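Rule Six

The standard ran to 57 pages, and I had been hired to get it down to something a person could read standing up. That was how Bromley put it in the letter. Bromley was the hospital, and they had bought their standard from a firm called Itia, which wrote rules for machines that sew people shut.

I had spent most of my working life auditing grain elevators. I knew what a rule looked like when it was written by somebody who had lost a finger, and what it looked like when it was written by somebody who had lost a lawsuit. I read the Itia standard on the train in April with a pencil in my hand, and by the second transfer I had not found a finger anywhere in it.

"You'll want to meet the people who use it," said the woman from Quality, walking fast ahead of me down a hall that smelled of floor wax. She had a badge that opened everything.

"I'd like to meet the people who wrote it."

"They're in another state."

"Then I'll take the ones who use it."

She put me in a small room with a long desk and a screen and a surgeon who was eating crackers out of her coat pocket. The surgeon was in her sixties and did not get up. She looked at the binder under my arm and then at me.

"Which one did they give you, the old one or the new one?"

"The new one."

"The new one has rule six," she said, and ate a cracker.

Rule six said that during any closing step the operator shall keep the working tips of both instruments, and all free thread, in full view at all times. If any of these left the view, the operator shall stop, restore the view, and say so out loud. Someone at the table would then write down the time. There was a box for it on the form.

It sounded fine. That was what bothered me. I've never seen a silo burn down under a rule that didn't sound fine.

"Do you follow it?" I asked.

"Everyone follows it. Look at the forms."

I had looked at the forms. Box after box was blank, month after month. Either every surgeon at Bromley had kept everything in view through every closing, or the box was a thing people had learned not to see. I told her so. She seemed to like me a little better after that. She wiped her hand on her coat and woke up the screen.

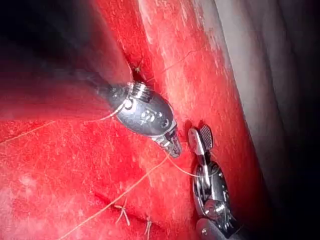 Rule six had been written, I decided, by someone thinking about a table. On a table you can set down two tools and a piece of string and keep an eye on all of it. I tried to do what the rule asked. The tips were easy, one pressed down near the fold and the other standing open beside it with its jaws in a V. The thread was something else. One strand came in from the left side and another went down and ran off the bottom, and where either of them went after that, I couldn't have told you. By the letter of the thing, she should have stopped and said so out loud, and somebody should have been reaching for a pen.

"So that's a violation," I said.

"Is it? Which thread is free?"

I opened the binder. The standard defined operator, instrument, tip, view, and closing step. It gave nearly a page to view. It did not define free.

"There you go," she said. "When I trained, they told us to watch the bite and mind the tail. Six words, if you count the 'and.' You watch where you're going in, and you don't forget what you're dragging behind you."

"Mind isn't something I can audit."

"No."

"And what if you don't mind it?"

"Then it catches on something and I get a surprise." She shook the last of the crackers into her palm. "I've had surprises. I didn't fill in the box for those either. My hands were busy."

I wrote that down, and she watched me do it.

After lunch the woman from Quality came back with a man from Pongsiri, the outfit that trained the staff on the standard. He had slides. He told me that rule six had been adopted at 4 hospitals and that reported losses of view had dropped to zero at every one of them.

"What were they before?" I asked.

"Before, they weren't reported."

"So they dropped from what?"

He went back a slide, and then forward again. The woman from Quality looked at her badge. He said the trend was very encouraging and that the next version would handle the matter by itself. The machine would judge when the view was lost and would freeze the instruments until it was restored. It was called Edanden and it was already in testing.

"Freeze them where?" said the surgeon. I hadn't heard her come in.

"I'm sorry?"

"If I've got thread pulled tight from one hand to the other and your box decides it can't see the tail. Where does it freeze them?"

"In a safe position."

"Safe for who?"

He said that was defined in the document. I still had the binder open, so I looked. Safe position was on page 2, in the list of terms. It said: a position judged to be safe.

I stayed late. They gave me a desk by a window that looked out on the parking deck, and I crossed things out until the lights in the hall went to half. Most of it came away without a fight. There were whole sections that only told you to obey the other sections.

Rule six I left for the end. I wrote that the operator shall watch the tip that is working. I wrote that the operator shall know where the thread goes, and crossed out know, and wrote check, and sat there. Check when? How often? I could hear the man from Pongsiri asking, and it annoyed me that he would be right to ask. I put check before each pull. Then I took out the box for the time, and put in a line at the end of the form, with room to write, that said: Did anything catch?

The surgeon stopped by on her way out with her coat on. She read it upside down across the desk.

"They won't fill that in," she said.

"Would you?"

She thought about it long enough that the hall light clicked off behind her and she had to wave an arm to bring it back.

"Some nights," she said. "Leave more room."

I drew the line out to the edge of the page and started on rule seven.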